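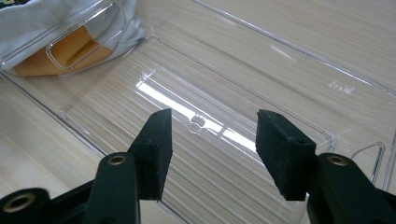

Clear plastic bin, light wood-grain surface.

Clundeck > Notebooks > Dye room > Eucalyptus
Entries Recipes Swatches Stock Contact

Aug 17, 2024

Eucalyptus on wool, second go at the orange

Cold one in the shed this morning and the gas bottle was being slow, so I had plenty of time to reread what I wrote in March and get cross with myself. The March notes say "good handful of leaf" and "simmered till nice". Thanks, me. There's a lovely burnt orange swatch stapled to that page and no earthly way of getting back to it, so today was about doing the same thing with the scales switched on.

Yarn is the Moulin two-ply, undyed, from the Clitgate mill. The band says 300 g for the bundle. I put it on the scales straight from the shelf and got 309, which I'm putting down to damp (it's been raining all week and that shelf is on the outside wall). Decided to work from the band weight and not fuss. If anybody else uses the same bundle for a comparison, please do the same or we'll be arguing about percentages till Christmas.

Scoured it last night in warm water with a squirt of the plain wool wash and left it to cool in the pot. The water came out the colour of weak tea, so the mill hasn't been over-keen with the washing. Rinsed once, then once more, squeezed it out in an old towel. No mordant! That's the beauty of eucalyptus on wool, and I wanted to see how far the leaf would go by itself before I start reaching for the alum.

Leaf: silver dollar type, off the big tree behind the tip shop, the same tree as March I'm fairly sure. There are two of them along that fence and I didn't write down which. Have now tied a bit of red wool around the trunk of the one I cut from. This lot was windfall from last weekend's blow, dried on the rack by the heater, still greyish and a bit leathery. Used equal weight of leaf to yarn, stalks and all. In March I think I stripped the stalks off and I'm not convinced it made any difference except to my thumbs.

Pot A – the big stainless one. Leaf in first, cold tap water over it, brought up slowly and held just under a rolling boil. The shed smelled like a chest rub by morning tea. The liquor goes a disappointing straw colour for ages and you start thinking you've got the wrong tree, then somewhere in the second hour it turns and you get that proper rusty brown. Left the leaf in when the yarn went in. I know the books like you to strain it, but the leaf seems to keep giving and I don't mind picking bits out afterwards.

Pot B – the dented one with the wobbly handle. Same leaf, same water, but a splash of white vinegar to bring it down to pH 5 on the strips. The strips are old and the colours on the packet have faded, so take that with a grain of salt. Tap water here comes out well on the other side of neutral and I've wondered for a while if that's what's dulling the orange.

Split the yarn evenly between the two, loosely tied in figure eights. I did remember the knots this time: one knot in the tail for A, two for B. In March I used paper tags and they dissolved, so there's that sorted.

Both pots held hot through lunch. Gave them a gentle push down with the dowel whenever I walked past but no stirring, I've felted enough good yarn to last me. Pot A climbed higher than I wanted while I was on the phone to Clitgate about the next order and was properly bubbling when I got back. Turned it down. Yarn felt all right when I lifted it, maybe a touch fuller than B. Will know when it's dry.

About the order, while I think of it: they're out of the Moulin in the heavier weight until shearing's done, and the price is going up. I've asked them to hold five bundles of the light one. The other option is Erkik, which is the new blend with a bit of alpaca through it. They're popping a sample in the post. I'm curious how it takes colour, but I don't want to change the yarn in the middle of this or we'll never learn anything. Erkik can have its own page.

Results so far, looked at by the window, wet:

Pot A: orange-brown, deep, leaning to brick. A paler patch near one of the ties where it was snug, so "loosely tied" wasn't loose enough.

Pot B: clearly brighter. More of a marmalade. I'd say slightly less depth but it's the one I keep going back to look at. Pretty chuffed with this one! It's closer to the March swatch than A is, and I certainly didn't add vinegar in March, so either the rainwater tank was on then or it's the other tree. The tank's a good thought. I had a phase of filling pots from the tank before the tap on it started dripping.

Haven't rinsed either of them yet. They're sitting in their own liquor with the lids on and can stay there till tomorrow. I've had better luck with fastness when I let them go cold by themselves, and I'd rather do the rinsing in daylight anyway.

Saved the liquor from B's leaf top-up (I'd overfilled and had to ladle some out) in a lidded jar on the bottom shelf. It's labelled. Please don't tip it out, even if it grows something. I want to try it on the silk scraps.

Things to tidy up in the dye room while I'm grumbling. The good thermometer is reading high, or the other one's reading low, and they disagree enough to matter. The rubber gloves by the sink have a hole in the left thumb, which I found out with the vinegar and a paper cut. The skein winder is squeaking again and wants a drop of oil. And the alum tub has been put back without its scoop, so if you've got the scoop in your apron pocket, have a look.

Next:

- rinse and dry both, then cut swatches for the book and a second set for the windowsill fade test, half covered with card
- same again with tank water, no vinegar
- leaf off the other tree, tap water, no vinegar
- a little iron in the leftover A liquor, just to see the grey. Use the old enamel pot for that and ONLY the old enamel pot
- new pH strips

Not going to bother with alum until those are done. I did have a scrap of alum-mordanted merino kicking about and chucked it in the end of B for the fun of it, and it's come up more yellow than the rest, quite mustardy. Different yarn so it doesn't count, but I've stuck it on the facing page anyway.

Leaf sludge from both pots has gone on the path behind the shed. Last time it went on the compost and the worms left home. Gas off at the bottle, window left open a crack for the smell.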